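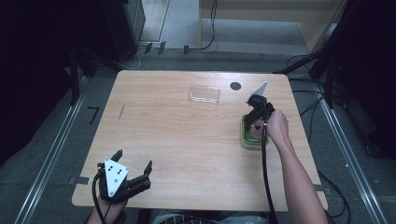 Put the replacement parts on the very first purchase order, Eldana Ejigu told me before I had even found somewhere to set down my coffee, or you'll be begging for them by November. I'd asked her one thing over email, which was what a small shop should budget for if it wants to start collecting hand-guided gripper data, and she'd clearly been saving up an answer!

Eldana plans the equipment spending at Hivent, in Medina, and I'd gone over to pester her for an hour because my own outfit is about to do the same thing with a lot less money. We're three people and a spreadsheet. She laughed at the spreadsheet, kindly, and then asked to see it.

My top line was the grippers, a pair of the hand-held kind, quoted by Cotby at $2,692. "That's fine," she said. "That number won't hurt you. What have you got under it?" I had cables under it. I had, I'm a little embarrassed to say, "misc."

So we went through misc. Her rule is that whatever you pay for the grippers, you set aside the same again for everything around them: table, curtains, stands, storage drives, and somebody's hours for tidying up. She doesn't think the table needs to be fancy (hers is light wood with a hole for cables, and she'd buy it again), but she does want it bought once and left alone. "People borrow a desk from the office and then the office wants it back," she said. "Now your table changes halfway through your data. Spend the 400 dollars."

I asked about the props, the boxes and lids and food containers you pick up and put down all day long. I'd figured we would raid our kitchens. She's all for cheap props, but she wants them bought in multiples, and she wants at least a few you can see through, because those are a pain to work with and you may as well find that out early. Put them on their own line, she said, or they'll end up on somebody's personal card.

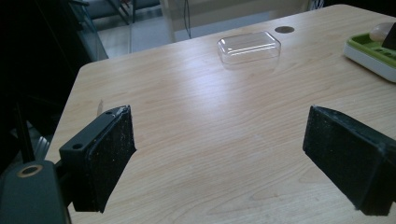 The consumables were where my budget really came apart. I had zero dollars down for gripper pads. Zero! It had never crossed my mind that the black pads on the fingers were something you'd order more of, and then I took a proper look at a pair, and they had white specks of dust and lint all over them, with one corner starting to fray. Eldana pays $132 for a set and plans on swapping them after some 3,000 grasps, sooner if an operator complains. "Put down four sets," she said. "If you end up with one left over, great, you're ahead."

We disagreed about service contracts. I like them, they help me sleep. She had one from Zurko on an earlier setup and felt she'd paid mostly for a phone number. Her colleague Dardo Figueroa wandered through at that point and said he'd called that number plenty, thanks very much, so I'm calling it a split decision. What they both wanted was a second pair of grippers on the shelf by the end of the first year, paid for out of whatever I'd been planning to give the contract.

My last question was what she'd cut if our number came back smaller. She didn't even stop to think. "Cut the hours you record. Don't cut the spares." I've moved things around since, and misc now has nine lines in it. The quote for the pads is still out with Cotby, and I'm holding off on the table until I've measured the door.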